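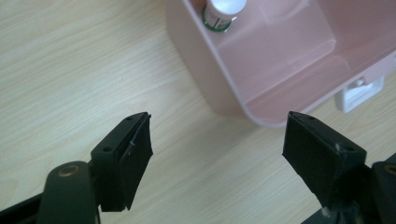
Kit de manutenção Masri para garras manuais: a minha opinião

Comprei dois kits da Masri em setembro, um para cada garra manual que temos na bancada, e já os usei o suficiente para dizer o que penso. Quem trabalha com estas garras sabe como é: a mecânica aguenta quase tudo, os dedos é que sofrem. A espuma da face interior começa a desfiar na borda e de repente já não agarra um frasquinho como deve ser.

O que vem na caixa

Almofadas autocolantes já cortadas, parafusos de reserva, uma chave pequenina (fraca, já lá vou), um raspador de plástico e massa para as articulações. Paguei 19 euros por cada um na loja da Clisatach, e a Amolby pedia mais 4 pelo mesmo. As instruções são uma folha dobrada com desenhos minúsculos - levei-a para a janela para conseguir ler!

A troca

Faço sempre com os dedos bem abertos e a garra pousada na mesa, que assim o raspador entra sem bater no outro lado. A espuma velha sai às lascas e a cola fica agarrada, por isso convém ter álcool e paciência. Antes de tirar seja o que for, vejam bem a borda de baixo de cada almofada, é por aí que a coisa costuma começar a ceder.

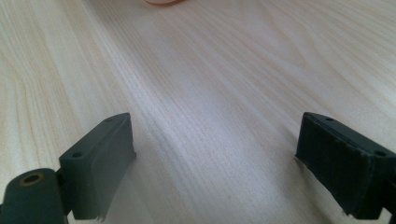 Depois é alinhar a almofada nova pela ponta do dedo e carregar com força durante um bocado. Na primeira garra colei uma torta e tive de arrancar tudo, uma pena, mas a cola é mesmo boa e não perdoa. A Mahsa Rahimi, que partilha a bancada comigo, usa um cartão velho como guia e ficou muito melhor do que a minha.

Os parafusos servem à primeira, ponto a favor. A chave moeu-se logo no início e voltei à minha da Velwood, que já tem uns anos e continua impecável. A massa é fininha e chega para muitas vezes: uma gota em cada articulação, abrir e fechar a garra, limpar o excesso com um pano.

Vale a pena?

Para mim, vale. Dou-lhe quatro estrelas em cinco, com a quinta perdida na chave e naquela folha de instruções. Se a Masri vendesse as almofadas à parte comprava já um saco delas, porque a massa que tenho ainda vai durar imenso.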